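Inicio | Conjuntos | Normas | Contacto

# Wotport Envases: ficha de datos

Notas e imágenes sobre la recogida de botellas y envoltorios de plástico en interiores. La ficha la mantiene Kanako Sakai; las normas de clasificación son de Kiyoshi Sekiguchi.

## Contenido

El conjunto reúne 190 recogidas hechas en 14 habitaciones de la residencia Sultmont. Cada recogida empieza con envases repartidos por el suelo y termina cuando todo está en la bolsa. Si al final queda algo fuera, se anota en el campo `resto`.

Se admiten estas clases:

- `botella`: de plástico, entera o aplastada, con etiqueta o sin ella
- `envoltorio`: bolsitas, sobres y film
- `bolsa`: la que sirve para recoger
- `otro`: tapones sueltos, papel, restos de etiqueta

Las botellas aplastadas llevan además la marca `deformada`. No se separa por marca comercial ni por color de etiqueta, aunque el color puede apuntarse en `notas`.

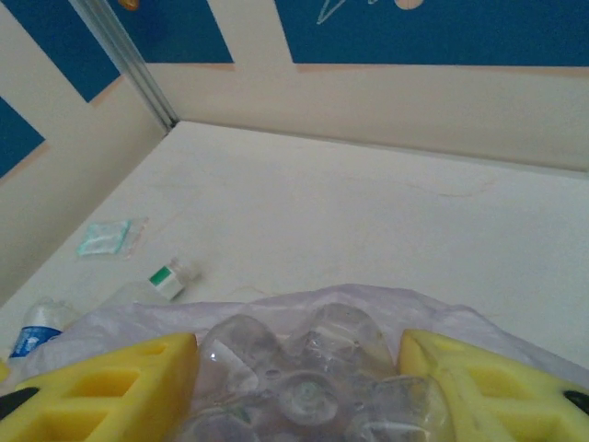 Los envases transparentes son los que más dudas dan al anotar, sobre todo con bolsa translúcida y suelo claro. En esos casos se sigue el contorno hasta donde se distingue y se pone `parcial`. No hay que completar a ojo la parte tapada.

## Estructura

`recogidas/` contiene una carpeta por habitación.
`clases.csv` es la lista de clases, versión 2.
`notas.txt` recoge las incidencias por orden de llegada.

## Problemas conocidos

En 20 recogidas falta el campo `resto`. Las marcas del suelo se anotaron por error como `otro` en la primera versión; se corrigió en julio. Los envoltorios pequeños pegados a la pared siguen con anotación irregular.

## Uso

Libre para docencia e investigación, citando Wotport Envases. Para otros usos, escribir a Figueiredo.

## Comentarios

**Mohit Dixit**: ¿Una botella metida a medias en la bolsa cuenta como recogida?

**Kanako Sakai**: No, tiene que quedar dentro entera. Lo añado a las normas.

**Noboru Kinoshita**: En `clases.csv` aparece `envoltorio` dos veces, una con espacio al final.

**Shinji Nomura**: Me pasa lo mismo. Borrando la segunda línea carga bien.

Contacto | © Wotport | Volver arriba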